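# Storing Dry Beans and Grains Through the Winter

Last updated October 23, 2024

Dry beans, rice, oats and barley keep for a long time if you put them away dry, clean and sealed. Most of what goes wrong in a home pantry comes from moisture or from insects that were already in the bag when you bought it. The method on this page handles both, and it takes one evening of work plus a few days of waiting.

I wrote the first version of this page after losing most of a sack of barley to weevils. The kitchen is in Zarndale, where the air gets damp in November and stays that way until spring. If you live somewhere dry you can skip step 2.

## What you need

- Rigid containers with tight lids, in two or three sizes
- A rimmed baking sheet
- A wide-mesh strainer or colander
- Masking tape and a marker
- Freezer space for the batch you are working on
- A small kitchen scale (any kind, mine is an old Strömberg)

## Step 1: Sort

Pour the beans onto the baking sheet one layer deep. Take out stones, clods of dirt, and any beans that are shriveled or have small round holes. Holes mean insects. If you find more than a few, send the whole bag back or compost it.

Rice and oats don't need sorting by hand. Shake them in the strainer over the sink for a minute to get rid of dust. Don't wash anything at this stage. Washing is for the day you cook.

## Step 2: Dry

Store-bought beans are usually dry enough. Home-grown ones often aren't. Bite one. If your teeth leave a dent, it needs more time. If it cracks, it is ready.

To dry them further, leave the sheet in a warm room for four or five days and stir once a day. I don't use the oven. The lowest setting on mine is still too hot, and the skins split.

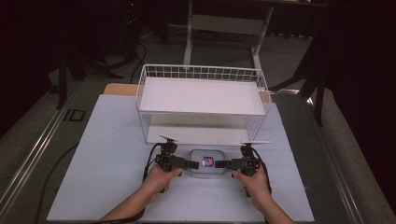 ## Step 3: Freeze

Bag the sorted beans or grain and freeze at 0°F or below for 4 full days. This kills weevils and moth eggs. Flat bags freeze through faster than round ones, so press them down to an inch or so thick.

When the time is up, leave the bag closed on the counter until it is back at room temperature. I give it overnight. If you open it cold, water condenses on the beans and you have undone step 2.

## Step 4: Choose and check containers

Glass jars, metal tins and hard plastic food boxes all work. Bags alone don't – moths can chew through thin plastic. A box with a soft sealing rim in the lid is better than one that just snaps shut.

To check a seal, fill the box a third full of water, close it and hold it upside down over the sink for a minute. Any drip means it is no good for this. Dry the box and lid completely before you fill them, including the groove under the rim. I leave mine open overnight.

Small boxes are more useful than big ones. Every time you open a large tub you let damp air into all of it. I keep one small box of each thing in the kitchen and refill it from the back stock.

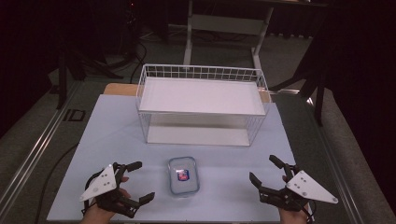

*Small clear container, with the wire basket behind it.*

## Step 5: Fill and label

Fill to within half an inch of the top. Tap the box on the counter to settle the contents, then top it up. Wipe the rim with a dry cloth. A single grain of rice caught in the seal is enough to let air through.

Label the side with the name, the weight and the month you packed it. Lids get swapped, so don't label those. For anything that looks like something else, add the cooking time. I couldn't tell two of my white beans apart last year, and one of them takes 70 minutes while the other takes nearly twice that.

Vidar Torvik wrote to say he weighs every batch in and out and keeps the totals in a notebook. That is more than most people need, but it did tell him his family eats far less barley than he was buying.

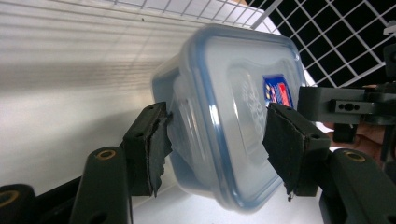
*Food storage container with a blue sealing rim.*

## Step 6: Store and rotate

A cool, dark closet is best. Keep containers off a concrete floor and away from the stove, the dishwasher and any outside wall that sweats. New stock goes to the back.

Open one box of each kind once a month and look for webbing, dust at the bottom or a stale smell. Cook the older batches first. Beans more than two years old are safe but slow to soften – soak them overnight with a pinch of baking soda.

Brown rice is the exception to most of this. The oil in it goes off in six months or so, sealed or not. Buy it in small amounts or leave it in the freezer.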